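4.2. Ce que le désordre d'une table est censé mesurer

La littérature sur le rangement des petites surfaces de travail repose sur une idée rarement discutée : une table serait « en ordre » dès lors que chaque objet occupe une place que l'on peut nommer. Antoniuk en a tiré une grille de cotation, reprise sans grand changement dans l'étude Sondine puis dans la série Grernero. Nous avons appliqué cette grille telle quelle, et les résultats nous laissent perplexes.

Rappelons le principe. Un codeur attribue à chaque objet posé une note de stabilité, une note d'accessibilité et une note d'appartenance, la dernière étant censée dire si l'objet est « chez lui ». Les deux premières se défendent. Un gobelet retourné, la partie large contre le plateau, tient mieux qu'un gobelet debout, et l'on n'a guère besoin d'un codeur formé pour l'établir. La troisième pose un problème d'une autre nature. Sur 200 cotations, nos 3 codeurs se sont accordés sans peine pour les objets plats et presque jamais pour les objets qui roulent. Antoniuk attribue ce genre d'écart à un défaut de formation. Nous avons pourtant suivi son protocole de 40 minutes à la lettre, reprise des cas litigieux comprise.

Le cas de la sphère mérite qu'on s'y arrête. Placée près d'un support à plateau carré, elle peut être jugée rangée, en attente de l'être, ou simplement oubliée. La grille impose de trancher. Sjögren, dans une note restée inédite, proposait d'ajouter une catégorie « indécidable » ; il semble que l'idée ait été écartée parce qu'elle faisait chuter l'accord apparent, ce qui nous paraît un curieux motif. Un indice qui ne se maintient qu'en interdisant le doute aux codeurs mesure surtout leur docilité.

On objectera que les étiquettes à motif noir et blanc collées sur les objets règlent la question, puisqu'elles identifient chaque pièce sans ambiguïté. Elles identifient la pièce, en effet. Elles ne disent rien de l'endroit où celle-ci devrait se trouver, et la série Grernero passe de l'un à l'autre sans s'en expliquer. La planchette centrale de la figure 3 porte quatre de ces étiquettes, disposées deux par deux : tous les codeurs l'ont jugée « à sa place ». Interrogés séparément, ils ont invoqué sa position au milieu de la table. Le centre vaudrait donc rangement, hypothèse que rien dans la grille ne formule et que l'étude Godden contredit pour les bureaux domestiques.
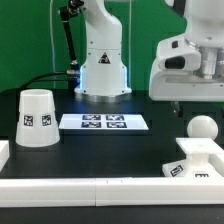
Figure 3. Gobelet retourné à gauche, planchette au centre, sphère et support en T à droite, sur plateau noir.

Une disposition espacée est-elle pour autant une disposition rangée ?

Rien ne permet de l'affirmer à partir des seules notes d'accessibilité. L'espace entre les objets facilite la prise, et les codeurs tendent à récompenser cette facilité sous le nom d'ordre. Dans la reprise de Garcia, 40 cotations ont été refaites après suppression de la note d'accessibilité ; le classement des tables en a été bouleversé, et les auteurs n'en tirent qu'une remarque en annexe.

Nous conservons la grille dans la section suivante pour permettre la comparaison avec les travaux antérieurs, en laissant de côté le score global. Les notes de stabilité y sont rapportées objet par objet.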